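Comics room notebook, March

Picked up the Fomeo box again at 9 and got as far as the Turetti run.

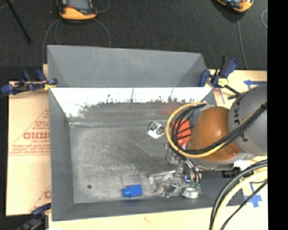
Turetti issues one through six are all present, but four has a replacement back cover. Color is a shade too cool and the staples are newer than the paper. Logged it as a repair copy and moved on.

Main job was reading order for the Dolik crossover. The printed checklist in the back of issue two puts the Nutsugah one-shot between the second and third chapters. That can't be right. Dolik already has the broken visor in the one-shot, and he doesn't break it until the last pages of chapter three. Jarrah Tamihana thinks the checklist was made from the solicitations before the one-shot slipped. I have moved it after chapter three in our index and left a note with the printed order.

The backup strip in the one-shot has no credits. The lettering looks like the same hand as the main story (same flat-topped G, same tight balloons). The inks don't. Left the inker field blank. Please don't fill it in from the fan wiki, which only copies our old guess.

Index stands at 3255 entries after today. Two duplicates merged, both variant covers that had been entered as separate issues.

Paper notes: newsprint on the early Turettis is nearly brown at the edges, interior color still fine. Changed the bags, kept the old boards.

To do
- check the letters page in chapter five for any mention of the delay
- ask Jarrah for the second printing of issue two, see if the checklist was fixed
- rescan the Nutsugah splash page, gutter is too dark

Contact the index desk | © Comics Room Notebook | Back to top
This site uses cookies to remember your settings. Accept | Decline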